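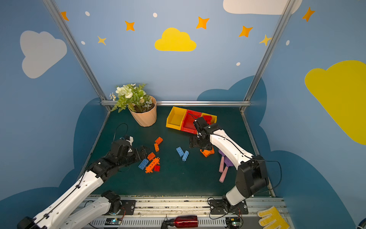
How to Paint Clouds and Stars on a Bedroom Wall

Posted by Danang Nasution, 13/03/2022

This is the method I used in my daughter's room and later in my nephew's. It uses cardboard templates, a pencil and ordinary wall paint. You don't need to be able to draw. Plan on one weekend if the wall already has a base color you like, and a few more evenings if it doesn't.

What you need

Base color in a matte or eggshell finish
Sample pots for the shapes (white, yellow, orange and a pale yellow)
Cardboard from a large box, or poster board
Craft knife and scissors
Soft pencil and a clean white eraser
4-inch foam roller with a tray
Small angled brush and one thin round brush
Low-tack painter's tape
Spackle, fine sandpaper, drop cloth

I used Rellano matte for the base and Fandier sample pots for the shapes. The mix of brands made no difference. Two brands of white next to each other did look different, so buy all of one color from one place.

Step 1. Get the wall ready

Move the furniture out at least three feet. Take off outlet covers and put the screws in a bag taped to the back of the cover. Fill nail holes, let the spackle dry, sand it flat, and wipe the wall with a damp cloth. If there's grease or crayon on it, wash with a little dish soap and rinse.

Glossy paint needs a light sanding all over or the new coat will peel. Dark colors need primer first.

Step 2. Paint the base coat

Cut in along the ceiling, corners and baseboard with the angled brush, then roll the rest while the edges are still wet. Do two coats. Wait the full time on the can between them. I rushed the second coat in my daughter's room and had to sand out a drag mark by the window.

For a sky wall, a grayed blue is easier to live with than a bright one. Pale gray-blue takes strong yellow and orange shapes well, and it still looks fine at night with a lamp on. Look at a painted test card in the room in the morning and in the evening before you buy a gallon.

Leave the base coat two full days before you put tape or templates on it.

Step 3. Cut the cloud templates

Draw a straight line for the bottom of the cloud. Trace lobes above it with round things from the kitchen: a dinner plate for the middle, a saucer and a bowl for the sides. Let the circles overlap and rub out the parts inside. Use a different order of circles for each template so the clouds don't all match.

Three sizes is enough. You can flip each one over and get another cloud out of it.

Cut with scissors where you can and use the knife only in the tight corners between lobes. Run fine sandpaper along the cut edge. Any bump will show up in your pencil line.

Step 4. Cut the star templates

Four-pointed stars are the easiest. Draw a cross, mark the same distance out on all four arms, then mark a point close to the center on each diagonal. Join the marks with straight lines. For a thinner star, move the diagonal marks closer to the center.

Make a fat one and a thin one. Orange suits the fat ones. I painted the thin ones pale yellow so they sit back a bit.

Step 5. Plan the layout

Tape plain paper copies to the wall and stand in the doorway. Move them until you like it, then leave them up overnight. Some tips from doing this twice:

Put the largest cloud off to one side and let it run past the corner or up to the ceiling line.
Keep shapes away from the spot where the headboard goes.
Don't line the stars up in rows. Check from the bed as well as the door.
Leave more empty wall than you think you need.

My nephew's wall measured 279 cm wide by 221 cm high under the slope, and it filled up fast. I had cut 19 paper shapes and ended up leaving several off. Sugeng Rondonuwu helped me hold the big template and talked me out of the rest.

Step 6. Trace

Hold the template flat and trace lightly. Large templates need a second person or four loops of tape on the back. Press lightly, as heavy pencil shows through yellow paint even after three coats. Write the color inside each shape in tiny letters if more than one person is painting.

Step 7. Paint the shapes

Outline each shape just inside the pencil line with the angled brush, pulling toward you. Use the round brush for star tips. Fill the middle with the foam roller while the outline is wet.

White usually covers in two coats. Yellow took three for me, and four on one cloud. If you have white left over, give the yellow clouds one coat of white first and you'll save paint.

Wash the roller between colors or wrap it in plastic if you're stopping for less than a day.

Step 8. Clean up the edges

Once everything is dry, erase any pencil that shows. Touch up wobbles with the base color and the thin brush. Put a bit of base color in a small jar with a tight lid and label it with the name and the room, for later scuffs.

Fixing mistakes

Drips: let them dry completely, sand flat, repaint.
A shape in the wrong place: sand the edge first, then two coats of base. If you skip the sanding, the outline shows in side light.
Paint pulled off by tape: feather the spot with sandpaper, prime it, and paint over with a small roller.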